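Clallness Two-Arm Helper: Set-Up Guide
Section 4. Picking Up Litter from the Floor

Picking up after people is the chore our customers ask for first, and it is also the one where we most want you to start with the right expectations.

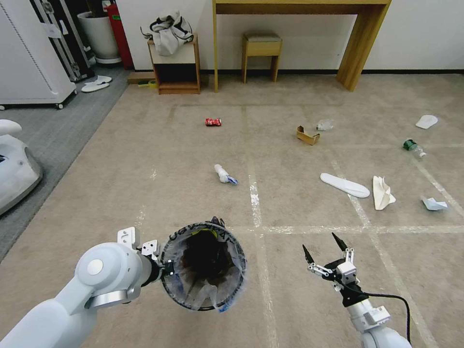
Can a machine do this job yet? Our answer is a cheerful "mostly, with you nearby." The Helper holds the bin in one arm and picks with the other, so it doesn't have to drive back to a corner for every bottle. It is slower than you are, and it will be slower than you are for a good while yet! But it doesn't mind bending down, and plenty of owners find that reason enough to let it have a go while they get on with something else in the same room.

Before you start

1. Put a fresh bag in the bin and fold the top well over the rim. A bag that is too long tends to slide inward when the first heavy item lands in it.

2. Mark out the floor. On carpet, white tape laid in large rectangles works nicely, and the Helper will clear one rectangle before it goes on to the next. You can skip the tape once Room Memory has been trained (see page 81).

3. Move anything you want to keep. Slippers, bags, charging cables and small toys should go up on a shelf or into another room. The Helper sorts by shape and size, and it has no idea which things you are fond of.

Giving the bin to the Helper

4. Choose Floor Pickup on the Plusside app and tap Hold Bin. The left gripper will open.

5. Bring the rim of the bin between the fingers with the open mouth facing up, and keep supporting the weight yourself. Tap Close.

6. Wait for the two short beeps, then let go gently. If the bin tips, tap Open and try again a little deeper on the rim.

CAUTION: Keep your fingers on the outside of the bin while the gripper closes. The tips of the picking gripper are pointed, so keep faces, hands and pets away from both arms while they are moving.

Running your first pickup

7. Start with 11 items or fewer, spread well apart. Crushed cans and empty bottles are the friendliest things to learn on.

8. Tap Start and stay in the room. The red Pause button on the app stops both arms at once.

9. When the Helper has tried an item three times, it will leave it and move along. Pick that one up yourself, or nudge it into a new position and tap Retry.

NOTE: Flat things are still hard. A sheet of paper or a shoe insole lying flush with the carpet gives the fingers very little to grab — crumpled paper goes much better. Clear plastic can also be missed in strong sunlight, so try drawing the curtains.

NOTE: Do not use Floor Pickup for broken glass, batteries or anything with liquid left in it.

If the arm stops and the app shows code 219, the bin is too full. Empty it and go back to step 4.

Section revised by Hamdia Araya, Wed 2 October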